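Nic Giolla Opens Its Teaching Bench to Outside Crews
Ostenmont, 21 Jun 2019

Nic Giolla, the Ostenmont workshop that trains robots by having people do the chores first, is opening its Flondwood bench to outside crews. Visitors get a hand-held gripper, a short briefing and a chore dull enough to be worth handing to a machine.

Since March, staff have logged 3,778 demonstrations on the bench. Most concern putting small things into other small things.
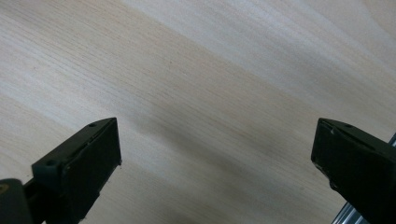

Flondwood records what the gripper sees while a person does the work, and the Indodum software learns from those recordings. Every run is kept, including the ones where the demonstrator changed their mind halfway. Starting positions matter as much as the grab itself, so the recordings include views such as two black fingers spread wide over bare, pale wood grain, with nothing between them. The worn lower edges of those fingers are the closest thing the company has to a trophy cabinet.

"People ask if it takes talent," said Gráinne Kinsella, who runs the bench. "It takes patience and a willingness to pick up the same cup 80 times."

Sessions last 40 minutes and take up to 11 people. Remote-control sessions will follow once Eimear Gilmartin's team has finished arguing about the joystick.

Bookings are open at the Nic Giolla front desk.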